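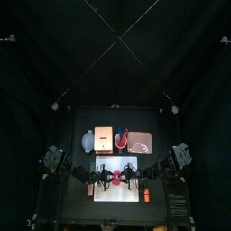
Dirkiditz Ledger, reviewed after one full lease cycle

Dirkiditz Ledger is a rent roll and work order package for residential property managers. It is sold in two tiers. This review covers the upper tier, which adds the renewal calendar, the vendor portal and the bank matching tool. It was run at Prernby, a garden-style property with over 300 apartments, one leasing office and a maintenance shop at the back of the parking lot. The previous system was Bakker, in its desktop version.

Setup

The import takes a flat file exported from the old system. Column names must match the template exactly, including capital letters. A header reading "Unit no" is rejected where "Unit No" is accepted, and the error message gives the row but not the column. Our file held 2,714 ledger lines. The first attempt stopped at a resident whose last name contained an apostrophe. After the apostrophe was removed the file loaded overnight, and the name was corrected by hand in the resident record.

Deposits have to be imported separately. If they are left in the main file they come in as prepaid rent, and the first month's charges draw them down. The manual mentions this in the section on closing a month, where a new user is unlikely to look. Check one move-out from start to finish in the test copy before going live.

User roles are sensible. A leasing consultant can post an application fee and issue a receipt but cannot void it. A manager can void, and the voided item stays visible in gray with the user name and time. There is no role between the two. An assistant manager has to be given one set of rights or the other, and we gave ours the manager set and turned off bank access.

Rent posting and late fees

Recurring charges post at midnight on the first. Late fees are set by property, with an override for each lease. The fee can be a flat amount, a percentage of base rent, or a daily amount with a cap. It can't be a flat amount followed by a daily amount, so properties with that wording in the lease will have to add the second part manually.

Partial payments are applied to the oldest charge first. The order can be changed so that rent is satisfied before utilities, but only for the whole portfolio. A company with properties in more than one state should ask about this before signing.

The grace period is counted in calendar days. If the last day falls on a weekend or bank holiday, the fee still posts.

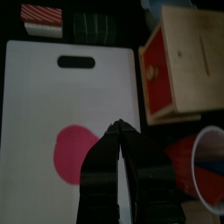
The weekend problem can be handled without voiding anything, according to a reader who manages at Broltton: set the grace period one day long, leave the fee batch on hold, and release it by hand after the bank file has come in. The same reader says the held batch is dropped if the month is closed before it is released, and there is no warning on screen.

We tested this and it works as described. The dropped batch can be rebuilt from the delinquency report, though the fees then carry the date of the rebuild.

Renewals

The renewal calendar is the best part of the package. Each lease shows its end date, the notice date, the current rent and the proposed rent on one line. Offers can be drafted in bulk from a table of increases by floor plan, then changed one at a time. Letters merge cleanly and are stored under the resident as they were sent, so a later change to the template doesn't alter the old copy.

Lease terms are entered in months or in days. A term of 365 days and a term of twelve months will give different end dates across a leap year, and the program doesn't flag a mismatch. Choose one method and write it into the office procedures. We use months.

Month-to-month residents are listed on their own tab. The premium is added as a separate charge code, so the base rent stays correct on the rent roll. Bakker added the two together, and this alone removed a spreadsheet we had kept for years.

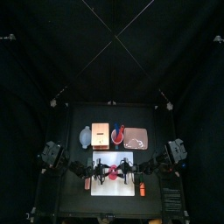

One gap remains in this module. If a resident transfers to another apartment on the property, the renewal history stays with the old unit. The resident record shows both leases, but the reports by unit treat the transfer as a move-out followed by a new lease. Retention comes out lower than it should, and the owner's report needs a footnote each quarter.

Work orders

Requests arrive from the resident portal, by email, or by entry at the desk. Categories can be edited. Priority levels cannot, and there are 7 of them, which is too many for a shop this size. Technicians used the top level and the bottom level and ignored the others.

The phone app is plain and quick. It holds the day's list offline, which matters in basements and boiler rooms. Notes save as they are typed. Parts used can be entered against the order, but the stock count updates only after the order is closed at the desk. An order left open over a weekend will show parts on the shelf that are already installed.

Vendor invoices can be attached to an order and sent for approval. The approval limit is set by user. Splitting an invoice between properties requires two entries and two copies of the attachment.

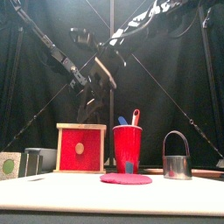 Make-ready boards are built from the same work orders. Each vacant apartment gets a row, and each trade gets a column with a due date. Dates don't move when an earlier trade runs late. If paint slips by two days, carpet and cleaning have to be changed by hand.

Reports and support

The standard reports cover rent roll, delinquency, deposits held, vacancy and bank reconciliation. All export to a spreadsheet with real numbers in the cells. Custom reports need the vendor's help and are billed by the hour.

Phone support was answered on the first or second try in the mornings and went to voicemail most afternoons. Written tickets came back the next business day. The monthly update is installed on a Thursday evening, and the system is down for the length of it. In August it ran past closing time and the portal was still offline when the office opened.

Ratings

Import and setup: fair
Rent posting: good, with the limits on late fees noted above
Renewals: very good
Work orders: good
Make-ready board: fair
Reports: good
Support: fair

Recommended for a single property or a small group in one state. Larger portfolios should get a written answer on payment order and transfer reporting before the contract is signed.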